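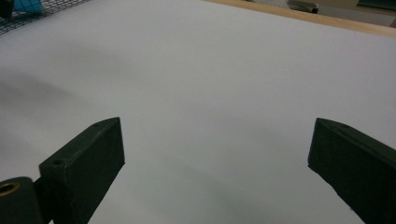
How many examples does a robot need to learn a task?

Our simple tasks start at 36 demonstrations, and the longest one so far took 294. Each is a person doing the job by hand with a gripper tool while it records.

Flerka is a small company in Flimesville. We gather examples for teams that train robot arms – mostly picking, folding and sorting. We have eight people and 16 stations, and a second room opens in Coltham in January.

Every recording is checked before it goes out. Bad takes are labeled and kept.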